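Search this site Enter keywords Go

3. Rehearsal practice in the Bostham ensemble

3.1 Background to the case

The Bostham ensemble is a mid-sized jazz group of 14 players that works mainly from newly written material. It has no fixed conductor. One of the saxophone players counts in most pieces, but decisions about tempo, dynamics and the order of solos are made by the group while it plays, and are often changed from one rehearsal to the next. This makes it a useful case for the question raised in Section 2: how do players in a group this large agree on where a solo ends?

In small groups the question hardly comes up. A trio or quartet can hear a soloist winding down, and a glance is enough. In a big band the matter is settled on paper, with a fixed number of bars and written backgrounds that push the soloist toward the exit. The Bostham group sits between these two cases. Its charts mark solo sections as open, with a written cue that brings the whole band back in. The cue has to be given by somebody, heard or seen by everybody, and acted on at the same bar line. Earlier writing on open forms has mostly looked at what the soloist does in the last chorus. We are more interested in the other players, who have to be ready to come in without knowing exactly when.

3.2 Material

We followed the group through its preparation of a suite called Turer, written by a member of the trombone section. The suite has six movements, and four of them contain at least one open solo section. The score runs to roughly 800 bars if every open section is played once without repeats. In practice no run-through was that short.

Rehearsals took place in the evening, usually starting at 7:30, in the room that the group has used since it was formed. We recorded audio from the back of the room and collected the marked-up parts after the last rehearsal. The players knew what the study was about. They were not told which sections we planned to look at, and we did not settle on those sections ourselves until the recordings had been transcribed.

The parts turned out to be a richer source than expected. Players write on their music for many reasons, and not all of the marks could be read. Those that could fell mostly into warnings (a circled rest, a pair of eyeglasses drawn over a key change) and reminders of who gives the cue. In the second movement, several of the brass parts carried two different names for the same cue, with the first crossed out. The recordings show the change being made about halfway through the rehearsal period, after an entrance had fallen apart in three run-throughs in a row.

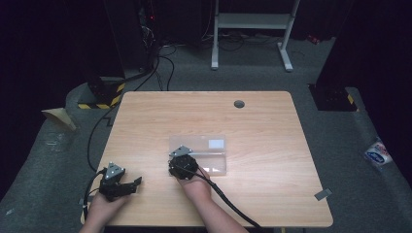
Figure 3.

The crossed-out names are worth some attention. When the first cue giver was replaced, the group did not stop to discuss why. The drummer asked for the cue to come from the piano, the pianist agreed, and the next run-through began. Only later, during a break, did anyone give a reason: the original cue came from the far end of the trumpet row and could not be seen by the rhythm section past the music stands. The trumpet player had been giving the cue correctly each time. The rhythm section had been guessing, and had guessed well enough in the early rehearsals for the problem to stay hidden.

3.3 Types of ending

Listening through the open sections, we sorted the endings into 2 main types. In the first, which we call a prepared ending, the backing players change something before the cue arrives. The bass may move to a pedal note, or the drummer may thin out the ride pattern over the last four bars. The soloist usually answers by shortening phrases or coming down in volume. By the time the cue is given, most of the band has already lifted its instruments.

In the second type, the plain ending, nothing changes until the cue itself. The soloist plays at full strength up to the bar line and the band enters on top. Plain endings were riskier in the early rehearsals, and most of the failed entrances were of this kind. They were also the ones the composer asked for most often. In the fourth movement, headed Stetsiuk in the score, the written entrance is a loud, close-voiced chord in the full band, and the composer wanted it to arrive without warning. The players found this hard to hold on to. Even after agreeing to leave the texture alone, the rhythm section drifted back toward preparing the entrance, and the drummer remarked that it was difficult to stop doing something that normally counts as good manners.

A few endings did not fit either type. In one run-through of the fifth movement the soloist gave the cue personally, by playing the first notes of the written background an octave up. The band followed at once and came in together. This had not been planned, and it was kept for the remaining rehearsals. The parts show it as a penciled fragment of melody above the staff, in most cases without any words next to it.

3.4 Comparison with the Lurnex recordings

To check whether these habits belong to one group only, we compared them with a set of rehearsal recordings made by Lurnex, a ten-piece band with a similar repertoire. The comparison is limited. The Lurnex recordings were made by the players for their own use, they often start after a piece is already under way, and no parts were kept. What can be heard is that prepared endings are far more common there, and that the pianist leads nearly all of them. Plain endings appear only in pieces by one of the band's two writers.

The smaller size of the group may play a role. So may the seating: Lurnex rehearses in a circle, while the Bostham players sit in rows as they would on stage. We cannot separate these factors with the material at hand. A group of the same size rehearsing in both layouts would make a better test, and the Bostham players have said that they would be willing to try a circle for the next suite. The question of seating comes up again in Section 4, where we look at how the same entrances held up in concert.

Contact the editorial office | Copyright the author. All rights reserved. | Back to top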